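Read-Aloud Picture Books and Word Recall in Reception Classes
Project report, Children's Literature and Early Reading module
Hubert Kuster

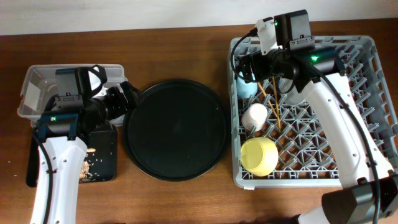 Figure 1. Tabletop with clear bin, black plate and grey dish rack, two white robotic arms at either side.

1. Background

Picture books written in rhyme are often recommended for reading aloud to children aged four and five. The usual claim is that rhyme helps a child predict the end of a line and so remember the word that falls there. Less attention has been given to where the unfamiliar word sits. In many rhyming books the new word is placed in the middle of the line, where it has no help from the rhyme at all.

This project compared two versions of one short story. The story, The Goose Who Kept the Lighthouse, was written for the module and runs to 600 words in both versions. In version A the target words fall at the end of a rhyming line. In version B the same words appear in plain prose at matching points in the plot. The illustrations and page breaks are identical.

2. Materials

Ten target words were chosen: lantern, gale, harbour, beacon, anchor, mast, drizzle, pebble, stern and hoist. Each occurs twice. "Stern" was kept although it has two meanings, as the goose is described as stern in one place and stands at the stern of a boat in the other. In hindsight this was a poor choice and the word is reported separately in section 4.

The text was set in a large rounded typeface on landscape pages, with no more than four lines to a page. A first draft had six lines, and readers at Clanel Infant School found that children began to look away before the page was turned. Shortening the page meant adding five page turns, and three illustrations had to be split.

3. Method

Two schools took part, Clanel and Polemden. In total 80 children heard the story, half in each version. Classes were not mixed, so that a child would not hear both. Sessions took place in February, after morning registration, with the class teacher reading. Teachers were asked to read at their normal pace and to answer questions only after the last page.

Recall was tested the next morning with picture cards. Each child was shown a card and asked what it was called. A correct word scored two points, a related word (for example "lamp" for lantern) scored one, and no answer scored nothing. "Hoist" was tested by an action card, which was less clear than the others.

Comments made by children during reading were written down by an observer and later typed up. The full transcript comes to 1,926 words. It was coded by hand under four headings: plot, picture, word meaning and other.

4. Results

Children who heard version A scored higher on seven of the ten words. The gap was widest for "gale" and "mast", both of which rhyme with very common words in the story (tail, fast). There was no clear gap for "harbour" or "lantern". These are hard to rhyme, and the lines containing them in version A are forced. One teacher at Polemden described the "harbour" couplet as difficult to say without stopping.

Scores for "stern" were low in both groups. Most children gave a word for the mood of the goose when shown a boat, or said only "boat".

The transcript showed a difference that had not been planned for. Children hearing version A often joined in with the last word of a line – sometimes the right one, sometimes another word that fitted. Children hearing version B asked more about what words meant. Questions under the word meaning heading were nearly all from the prose group.

5. Discussion

The results give limited support to the idea that line-end rhyme helps short-term recall. They say nothing about understanding. A child who can supply "gale" after "tail" may not know that it is a kind of wind, and the picture card test cannot separate the two cases well.

Teacher style was not controlled. One reader used voices for the goose and the harbour master, and her class was the most talkative in the transcript. The two schools also differ in how often stories are read aloud: Polemden has a daily session and Clanel does not.

6. Further work

A second test after a longer gap would be useful, as would a third version with the target words in mid-line. Replacing "stern" and "hoist" would make the card set more even. The story text and scoring sheets are in Appendices 1 and 2. Appendix 3 gives the coded transcript, with children's names removed.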